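Knot (wood)

Last updated: June
Print this article | E-mail this article

A knot is the base of a branch that the trunk has grown around, in the way a town grows around an awkward farmhouse. Sawyers grade boards down for them, and shops later charge extra for "character".

A tight knot is joined to the wood about it; a loose one may drop out and leave a hole. The Hekville grading rules list 18 kinds of knot, 4 of which Akinyi Rugemalira, in her history of the trade, was unable to tell apart.

We use cookies. Accept | Settings

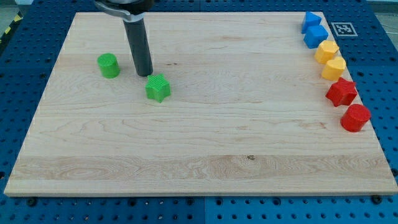
Pale board with a small dark knot in the swirled grain.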